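Print this page | E-mail this page

Collections Diary: July
Grundumholm Regional Archive and Reading Room
Entry by Yasmine Ouali, Acting Registrar

Work resumed this morning on the Potel bequest, which was received from the family's solicitors at the close of the last financial year. The transfer comprises 1,504 recipe cards, 21 bound household account books and two boxes of correspondence with grocers and seed merchants. The cards have been given priority, as the ink on the earliest of them has faded considerably and the family has asked for copies before spring.

The cards were kept by three generations of the Potel household and do not follow a single order. The first writer arranged her cards by month. Her daughter began again with headings (Soups, Preserves, Invalid Cookery, Cakes for Sale) and moved a portion of the older cards into the new divisions without marking where they had been. The third writer filed by the name of whoever had given her the recipe, and it is under "Alaoui" that most of the pickles and relishes are to be found. It has been decided to retain the order in which the cards arrived and to record the earlier arrangements in the catalogue only.

Before lunch I completed the transcription of the preserves. Quantities are given in cups, teacups, breakfast cups and, in one instance, "the blue jug". These have been entered as written. No conversion will be attempted in the catalogue, although a note on old measures may be added to the finding aid at a later stage.

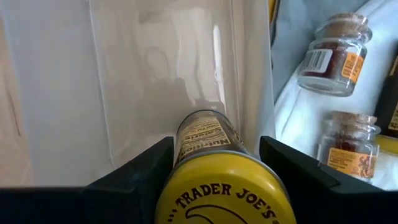
How should a recipe card be recorded when two people have written on it? Each hand is transcribed separately, with the later additions placed in square brackets and the writer named where the handwriting can be matched to the account books.

The afternoon was given to the account books. Volume 4 has a detached spine and has been set aside for the conservator. The remaining volumes are sound, apart from minor silverfish damage to the endpapers. The entries are more informative than the inventory suggested. Flour, sugar and vinegar are recorded with the price and the name of the supplier, and the Istirard store appears on nearly every page until the family began buying in town. A labour column was added in the later volumes, showing payments to neighbours who helped with the bottling.

A request was received at 3.40 pm from the Istirard Historical Society for the loan of about 200 cards for display. I have replied that originals cannot be released until cataloguing is complete, and have offered facsimiles in their place. The Society's preference is for cakes.

Outstanding: acid-free dividers, colour targets for the copy stand, and a decision on the grease-stained cards, which the conservator would prefer to leave untreated. Reading room closed at 5 pm.

Last updated: July
Comments (2) | Shares (21)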